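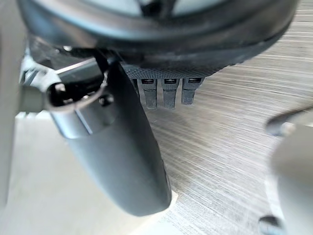 The Kivdale anonymous tip line took 1401 calls and web messages this quarter, up from 1195 in the one before. We would like to credit the new posters. The dispatchers credit the stolen-trailer story on the evening news, and they answer the phones, so we defer to them. The line was down on only one night, when a connector worked loose behind the recorder. The part at fault was a thin black cable, and it has now been clipped to the desk at a cost to the grant of nothing.

What the tips led to
Deputies made 20 arrests that began with a tip, most of them for catalytic converter theft and one for a burglary in Weldu. The Weldu caller recognized a jacket from the store video. The suspect was wearing it when deputies knocked. A fair share of the other messages concerned barking dogs, a neighbor's fence and, in one case, the caller's own parking ticket. We log them all, as the grant terms require.

Rewards
We approved 3 rewards and have paid one. The other two callers haven't phoned back with their code numbers, which is the weak point of promising people that we will never know who they are.
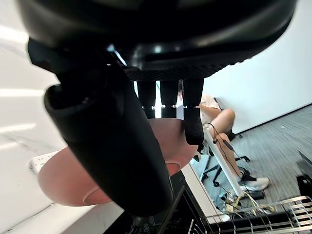
Still to do
The Spanish-language line opens in December. The text-message service from Prallus is behind schedule - it currently sends every caller's thank-you note twice, and some of them at 4 a.m. The Junenia sheriff's office has asked to share the line and has not yet asked to share the bill. We expect to raise this on Wednesday.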